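工单:套房订单重复扣款及水疗礼券未发放
提交部门:Ollesthorpe 酒店前厅部
涉及系统:Pirkex 预订引擎、Isetti 支付网关、Ospina 水疗排期
优先级:高
状态:已解决,保留观察

问题描述

周五早班对账时发现,通过官网预订“套房加水疗”套餐的客人,有一部分信用卡上出现两笔预授权,金额相同,时间相差不到一分钟。同一批订单在前厅系统里只有一条记录,看不到第二笔。另外,这批客人应当随确认邮件收到一张水疗礼券,可任选一项护理,实际邮件里礼券编号一栏是空白的。

最先反映问题的是一位订了两晚的客人,他打电话问为什么卡里冻结了两次房费。前台查不到第二笔,只能先登记。随后又接到两通类似的电话,一共3位客人。

影响范围

仅限官网上的水疗套餐价。普通房价、协议价和电话预订没有发现异常。第三方平台过来的订单走另一个接口,抽查后正常。

已做的检查

一、在前厅系统里按套餐代码导出本月订单,与 Isetti 后台的预授权清单逐条核对。重复的预授权都带有相同的订单号,但交易流水号不同,说明请求确实发了两次,跟客人重复点击提交按钮无关。页面在第一次点击后按钮已变灰,测试机上连点也只发出一次。

二、查看 Pirkex 的接口日志。每一笔有问题的订单都有同样的顺序:提交预订,请求预授权,向 Ospina 申请礼券编号,等待,超时,然后整个流程从头再跑一遍。第二遍跳过了礼券这一步,直接生成确认邮件。

三、检查 Ospina 的返回。礼券接口在正常情况下一两秒就有结果,出问题的订单等待时间都达到30秒,正好是 Pirkex 设定的超时上限。返回代码为452,文档里的解释是“可用编号不足”。

四、登录 Ospina 后台查看礼券编号池。年初一次性导入了300个编号,现在剩余为零。后台没有设置低库存提醒,或者设置过但收件邮箱已经停用,这一点待确认。

五、在测试环境里清空编号池后下单,可以稳定重现:两笔预授权,一封没有礼券编号的邮件。补入编号后再下单,一切正常。 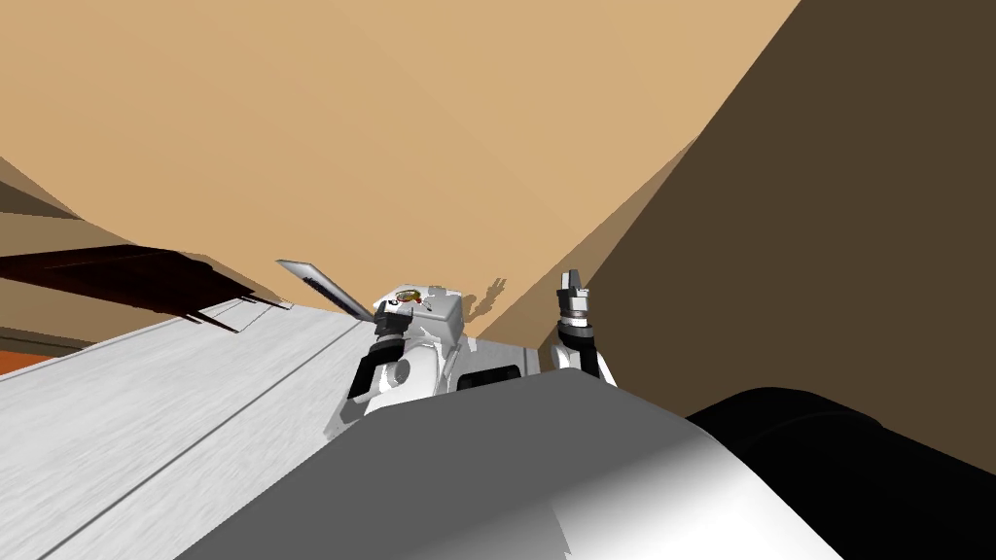

Ea Brøndum:我看过日志了,同意编号池用完是起因,不过重复预授权是另一个问题,不要并在一起关单。礼券申请失败时,Pirkex 不应该把已经成功的预授权再发一遍。就算今天把编号补满,只要 Ospina 那边慢一次,照样会重复冻结。麻烦把超时前后各一分钟的完整日志附上,我转给接口组。另外请先别手动取消任何预授权,等我确认哪一笔和订单绑定。以前有人撤错过,客人到店时担保失效,前台只好重新刷卡。

处理过程

日志已附上,客人姓名和卡号末位做了遮盖。

上午十点二十分,接口组确认绑定关系:订单关联的是第二笔预授权,第一笔处于游离状态。前厅系统之所以看不到,是因为它只读取最后一次写入的流水号。撤销时应撤第一笔。

上午十点五十分,由财务在 Isetti 后台撤销第一笔预授权。撤销前每一条都由两个人核对订单号、金额和流水号。撤销请求全部返回成功。需要说明,后台显示成功不代表客人马上能看到额度恢复,各发卡行的处理时间不同,前台回复客人时不要承诺具体时间。

上午十一点半,水疗部生成新的礼券编号并导入 Ospina。导入时第一次报错,原因是表格里编号列被识别成了数字,前面的零丢了。改成文本格式后重新导入,通过。

中午前用内部测试卡在正式环境下了一单,到店日期选在下个月,备注写明测试。预授权只有一笔,邮件里的礼券编号正常显示,随后取消订单,预授权同步撤销,礼券编号在 Ospina 里变为作废。作废的编号不会自动回到池里,以后做测试要注意这一点。
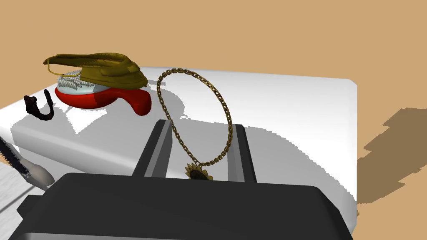

下午补发礼券。Pirkex 的“重新发送确认邮件”功能只会重发原来的内容,不会重新申请编号,所以不能用。改为在订单里删除套餐附加项,保存,再加回来,这样会触发一次新的礼券申请,而且不会动到预授权。操作时须关闭“自动通知客人”,否则客人会先收到一封附加项被取消的邮件。第一单就漏了这一步,已打电话向客人解释,客人表示没有关系。

其余订单按此方法处理完毕。补发的邮件使用酒店自己的模板,写明礼券可在入住期间使用,护理项目需提前向水疗前台预约,不能兑换现金。德语和俄语版本沿用旧译文,没有改动。

临时措施

接口组修复之前,Pirkex 已改为礼券申请失败时停止流程,保留订单和第一笔预授权,并在待处理列表里生成一条提示。夜班需要在交接前看一次该列表。有提示的订单先不发确认邮件,由早班补礼券后再发。

这样做的缺点是客人可能要等到第二天早上才收到确认。官网完成页已加一句话,说明套餐预订的确认邮件可能稍有延迟,预订本身有效。

Ospina 的低库存提醒已重新设置,收件人为水疗部公共邮箱和前厅主管邮箱。旧的收件地址查明属于一个已停用的账号,已删除。

后续回复

接口组次日答复:重复请求是重试逻辑造成的。原逻辑把预订、预授权和礼券三步当成一个整体,任何一步超时都会全部重来。新版本给每一步单独记录结果,已经成功的不再重发。测试环境已经更新,正式环境安排在十二月的维护时段。

前台问及以前是否也有客人受影响。回查上个月的套餐订单,没有重复预授权,当时编号池还没用完。

尚未解决

前厅系统仍然只显示最后一个流水号。已另开工单,请求在订单详情里列出全部预授权记录。
取消订单后礼券编号不回收,水疗部希望保持现状,暂不修改。
有一位客人的发卡行仍未释放额度,前台已把撤销凭证发给客人,等对方回信。

本单在正式环境更新并观察一周后关闭。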